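Home Explore Notifications Messages Lists Bookmarks Profile More

We finished rewriting the house rules for the two-arm sorting cell this week. Several people asked to see them, so I'm posting the main ones as a thread. 15/08/2023 is the issue date on the sheet, version 4.

Scope first. These are working rules for a bench cell: two arms, open bins of small parts, one tray in the middle, people close by. They sit under the risk assessment. They don't replace it, and they don't replace the manual that came with your arm.

The old sheet was written at Stolten for a single arm behind a screen. It ran to 23 rules and most people had read the first page. The new one is shorter and hangs at eye level next to the stop button.

For those who haven't worked with this kind of cell: parts are in yellow bins on both sides, the steel tray between them is shared, and the parts are things like circuit boards, small valves and bundles of wire. Each arm has its own side. The tray belongs to both.
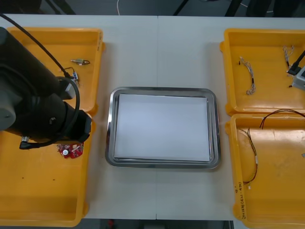

One reply already, asking why we bother with written rules when the arms are small and slow enough to push away by hand. Fair question, and we get it from new starters too.

My answer is that a small arm still has a pinch point at every joint, and it may be holding something with pins on it. A slow arm can also start when you thought the other one was going to. Most of what went wrong for us last year was somebody reaching in toward an arm that was waiting, not stopped.

So that's where the sheet begins.

Rule 1: Waiting is not stopped. An arm that isn't moving counts as live until the person reaching in has put it in hold and seen the light change. This applies to both arms, even if you only need something from one side.

One person holds the cell at a time. If you take hold, you give it back. Don't release it for someone else because you think they're done. Ask them.

Rule 2: One arm over the tray at a time, unless the program has been signed off for both. Sign-off means someone ran it at reduced speed, from start to finish, with the real parts. A run in simulation doesn't count. We argued over that one and I still think it's right.

The arm that isn't at the tray parks on its own side. Over its bins is fine. Over the middle line of the table is not.

Rule 3: Parts are spaced out on the bin floor before a run. No piles in the small-parts bins. If two leads are hooked together, separate them by hand while the cell is in hold. Don't leave it for the gripper to sort out.

Valves and solenoids are the usual offenders. The bodies are easy to pick, but the leads curl up and catch on the one next door. Lay each one down with its lead clear of its neighbor. It takes a minute.

Harnesses are different. You can't keep a braided bundle in a neat shape, so we limit how many go in a bin and leave it at that.

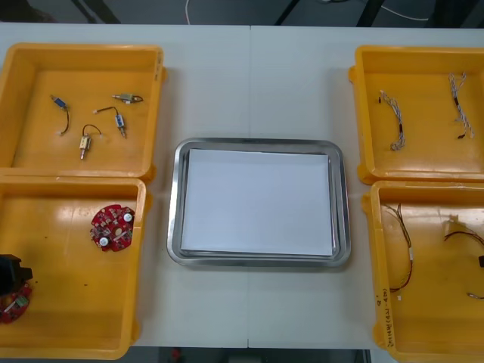 Rule 4: Every bin has one identity and one only. If a bin has old writing on it, that writing either gets cleaned off or gets recorded as the bin's number. What we don't want is a bin with marker on one side, a sticker on the other, and a third name in the program.

I'll admit we are behind on this. Marker on yellow plastic is stubborn, and the bins come back from other jobs. The target for finishing is October. Until then the program name wins and there is a card by the screen that matches names to positions.

Rule 5: Bin positions are checked at the start of every shift. Bins slide. You bump one while loading it and it ends up a finger's width over, and then the gripper comes down on the rim. Put them back to the position card and run the empty check cycle before the first real part.

A person at Tuvent suggested screwing the bins down. We tried it on the spare table. Loading got slower and people started reaching in over the top to save time, so we took the screws out again. If your bins never leave the table, it may suit you better than it did us.

Rule 6: The paper in the tray lies flat and stays inside the rim. Change it when it's marked, torn or curling at a corner. Stack is fine, single sheet is fine, but no tape on the steel.

Rule 7: Keep the table surface clear. Anything that isn't a bin, the tray or a part in process comes off before the run. Small bits count. Chips of board, trimmed plastic, label scraps, a speck of something you don't recognize - pick it up or brush it off while you have hold.

The bits come off the parts mostly, and they travel. A chip can end up on a finger pad, and from there into a connector.

Rule 8: The wrist view is checked before anything else gets blamed. If a pick fails more than once, open the wrist camera feed and look at the fingertips and what's near them. A lot of "bad program" reports were a dirty pad or a bin that had moved. We ask people to save a still with the fault note.

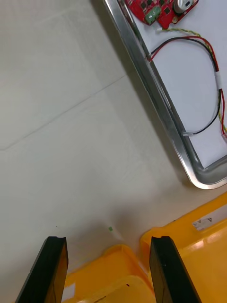 Wrist camera, fingers over the bins, tray at upper right.

Rule 9: Wires are placed, not dropped. The gripper goes down to the tray before it opens. With a board that has wires attached, the board goes down first and the wires are laid beside it, inside the rim if they will go.

We had long arguments over what to do with wires that won't stay inside the rim. For now: connector ends must be inside, the middle of a wire can rise above the rim, and nothing may hang over onto the table. If you have a better wording I would like to see it.

Rule 10: Bare boards are handled by the edge. Fingers, metal or human, stay off the components. If the pick point on a board has to be changed, write down the old one and the new one.

Rule 11: Payload is checked with the gripper, the camera and the bracket included. Our sheet has a limit of 300 grams for anything picked, which is well under what the arm can carry. That's a house limit for this table. Use your own.

The reason it's on the sheet at all is that someone once tried to use the cell to move a full bin. Binby had done the same thing at their site and sent us their wording, which we copied almost word for word.

Rule 12: Cables on the arms get looked at every day. Look for rubbing, kinks and loops that have grown. A loop needs enough slack for the wrist to turn, and it must not be able to catch a bin, the tray or a person's sleeve. Check it at both ends of the travel. A cable that looks fine at the home position can be tight at full reach.

If you find tape on an arm, find out what it's doing there before you touch it. Tape used as a marker is allowed. Tape used to hold a cable for longer than one shift is not, and a proper clip goes on at the next stop.

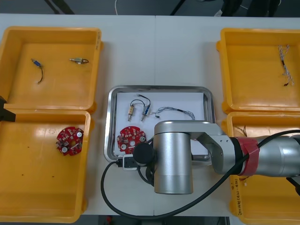 The daily look is a separate line on the shift sheet now, with its own initials. When it was folded into "general check" it got skipped on busy mornings. We also do a longer inspection every 1000 cycles, with the arm powered down and both covers off.

Rule 13: Changes get written down the same day. New pick point, new bin, new speed, new tray, different paper. One line is enough. If it changed how the arm moves, the empty check cycle is run again and the line says so.

Rule 14: Anyone can stop the cell. No explanation is needed at the time. Restart is up to the person on the shift sheet, and they have to walk around the table first.

That's the main body of it. The rest of the sheet is phone numbers, the position card and a drawing of where the arms park.

A few things we left out on purpose. There's nothing on gloves. We could not agree, and the people loading small connectors say they lose their feel for them. There's nothing on music either, although it was raised twice.

On formal standards: somebody will ask. The sheet doesn't quote any. The risk assessment does, and that's where the references belong. If you're setting up a cell from nothing, start there and read the current edition of the robot safety standard that applies where you are. A thread like this one is no substitute.

The team on the Tatlı line is trying the same sheet with taller bins and one arm fewer. They've already crossed out Rule 2 and want a different Rule 9. I'll post their version when they've run it for a while.

If you use any of this, change the numbers to fit your own table. And if your shop has a good rule for harnesses in open bins, please send it over. Ours is weak and I know it.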